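The Fultier Folding Trolley in a Village with Too Many Stairs

Travel Gear / Slow Trips / Small Places
By Heiðrún Vestergaard
2026-10-03
4 min read
416 shares

I bought the Fultier folding trolley in the beginning of the year, in the Ladefoged shop near my work, and I took it with me in February to Dralel. Those of you who have been in Dralel know what this means. The bus stops at the bottom, the rooms are at the top, and between them there is one street which is sometimes a street and sometimes a staircase.

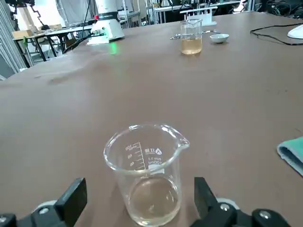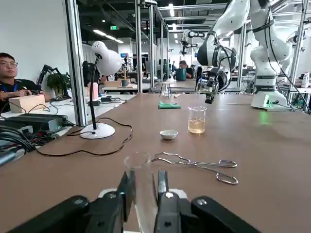

I did not want a suitcase for this trip. I had a backpack for the clothes, and I needed something extra for the food, the shoes and the books, and later for the bottles and the cheese that I always promise to people at home. The trolley is a bag on a thin metal frame with two wheels, and it folds flat so you can put it under a bus seat or behind a door. On my kitchen scale it is 929 grams without the rain cover. The paper on the handle says a little less, but maybe they weigh it without the straps also.

First the good things. The unfolding is very easy. You pull the handle, you push the bottom plate down with your foot, and it makes a click. I could do this with gloves on, standing in the wind at the bus stop, and I have small hands. The fabric is thick and the seams inside are covered with tape. One afternoon we had rain from the harbor all the way up to the church square, and the bread was dry when I opened the bag in the room. I was quite happy with that!

The handle is also long enough. I am a tall person and most of these trolleys hit me in the heels when I walk. With this one I could walk normally, also downhill, where it pushes a little from behind but does not run away from you.

Now the stairs. The wheels are small and hard, and on the old stones of Dralel they make a terrible noise. On my first morning I went down early to buy fish and I think I woke up the entire lower street. A woman opened her window and looked at me for a long time. After this I carried it on the stairs by the side strap, and the side strap is my biggest complaint. It is narrow, it is sewn too close to the frame, and with a full bag it cuts in the fingers. If Fultier would put a wider strap there, with a bit of padding, I would have almost nothing to write in this part of the review.

The wheels did not break, I must say this too. I had read some bad comments before I bought it, and I expected to come home with one wheel. There are scratches on both, and a small stone got stuck in the left one on the path to the lighthouse. I took it out with a hairpin.

The pockets are fine but strange. There is one big pocket in front, good for a map and a sweater, and then one very small inside which is too narrow for my phone and too deep for coins. I kept the room key in it. The room was at Tekance, the guesthouse behind the church, and the key there is a real iron one with a wooden ball, so it did fit but then nothing else did. (Tekance I can recommend, by the way. Ask for the side with the lemon trees. The breakfast is served late in winter, and the owner will give you coffee before if you come to the kitchen door and ask nicely.)

Cleaning is simple. The fish had left a smell, and I washed the inside with warm water and a little vinegar and let it hang open on the balcony for one night. The color stayed the same. You should not put the bottom plate in water, because it is only pressed cardboard under the fabric. I felt this when I pressed on it with my thumb, and the label says the same.

Is it worth the money? For a flat town or the market at home, yes, I think so. For a village on a hill it depends on how much you carry. With a few days of food I was comfortable. With six bottles for the way home I had to stop at every bench, and there are not so many benches in Dralel.

I give it four stars out of five. The missing star is for the strap. I still use the trolley every week, and it will come along to the islands in spring, where the ferry has a ramp.

2 comments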